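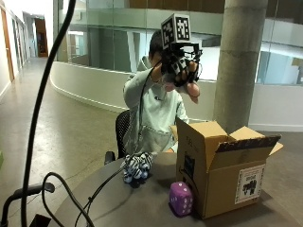 I look after the packing side at Havarel, and this folder is what we hand to people before they start sharing a bench with the Jiltar arm. It holds hand recordings of ordinary packing work, done by the same people who have always done the packing. You pick a thing up, you put it in the open cardboard box, you carry on. Soft toys like the stripy plush are a pain for the arm, and the purple foam die is a doddle by comparison, so we keep both sorts in the mix. The rig with the patterned cube on top goes on over your own hand, and your fingertips do the gripping as usual (mostly - gloves are a no).

## What's in here

- `clips/` - 566 recordings, one pick per file
- `notes/` - what the packer said afterwards, typed up by Clémence Collet
- `rota/` - the bench rota from November onwards

Around 400 of the clips are soft things. I'd love more hard and awkward ones, so if you've got a free half hour, shout!

## What changes for you

Quite a lot, and I'd rather you read it here than hear it in the canteen. The arm takes the repeat lines. Packers move to mixed boxes, returns and checking, and everyone gets time on the rig if they want it. Darcy Tautahi went first and says the checking is harder on the eyes but kinder on the shoulders. Gaëtan Delorme tried it for a month and asked to go back to plain packing, and that was fine too.

Your clips aren't used to time you. Thibault Carré and I argued for that early on, and it's written into the site agreement. Names stay out of the file names as well - please don't put them back in, even for a laugh.

## Known niggles

- Cable catches on the table edge when you reach left. Shayne Trevaskis is after a longer one.
- Seven clips have the marker cube hidden for most of the pick. They're tagged `hidden`, skip them for training.
- Older notes call the arm Cletik, after the first trial. Same bench, different machine.

## Adding a clip

Copy it into `clips/`, add a line to the index, and tell Clémence before 4 pm if you want your notes typed up the same day.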